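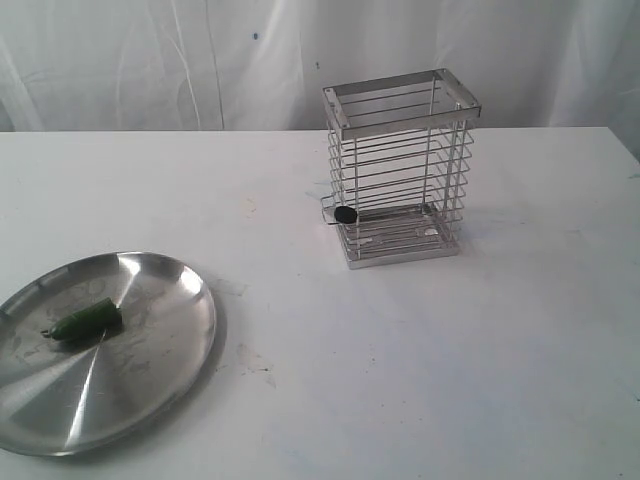 Figure 4.1 A green chili pepper on a round stainless steel plate, with a wire rack behind.

Contents | Previous | Chapter 4 | Next | Exercises | Index

Chapter 4
Your List Is the Whole Show

When I started helping bands with their mailing lists, I thought the hard part would be writing the emails. I'd sit there fussing over a subject line for an hour (exclamation mark or no exclamation mark?) and then send the thing to a list I had never once looked at properly. Big mistake! The list is where most of the work is, and it's where we're going to spend this whole chapter.

Let me tell you about Praretti, a four-piece I worked with for a couple of years. They had 600 addresses in a spreadsheet and they were very proud of them. Dario Mancuso, the drummer, had typed in most of them himself from paper sheets left on the merch table. We sent out one message about a show in Zelatham and 141 of them bounced straight back. Some were typos, some were old school accounts, and one was just the word "maybe" with an at sign after it. I still think about that one.

So we cleaned it up, and it took us most of January. I'll walk you through how we did it in Section 4.2, mistakes included, but first I want you to get comfortable with three words I'll be using all the time.

A contact is any person whose address or phone number you hold. A subscriber is a contact who has said yes, please write to me. A segment is a group of subscribers who share something you care about, like the town they live in or the fact that they bought a shirt. People mix these up constantly, and I did too, for years. If you treat every contact as a subscriber you'll annoy people and you may well break the law where you live, so please read the box on consent in Section 4.3 before you send anything at all.

Segments are my favorite part. Say your band is playing one night in Parisi and the next in Pasetti, and the two towns are far enough apart that hardly anyone will travel. Do you write to everybody about both shows? You can, and plenty of bands do, but then the fans in Parisi get a message that's half useless to them. Split the list by town and each group gets one short note with one date and one ticket link. When Praretti tried this the Pasetti segment had just 39 people in it, and I remember Dario groaning that it wasn't worth the bother. I made him write it anyway. He got more replies to that little note than to anything he'd sent before, including one from a woman offering the whole band dinner.

A word about size, too. My students always ask how many subscribers they need before any of this matters, and they usually have 1000 in mind as some kind of magic line. I don't have a number for you. Start sorting when the list is small enough that you can read it from top to bottom over a cup of coffee, and keep the habit going as it grows!

You'll need a list to practice on. Your own is best, but if you don't have one yet, use the sample file for this chapter and pretend it's yours. Keep a copy of the original somewhere safe before you change a single row (I learned that the hard way, see Section 4.5).

Before you go on, open your list and find the oldest address in it. Do you know where it came from? Write down your answer, even if it's a guess. We'll come back to it in Section 4.1, Where Did These People Come From?

Text by Ornella Sartori | Contact the author | Copyright 2018 | Back to top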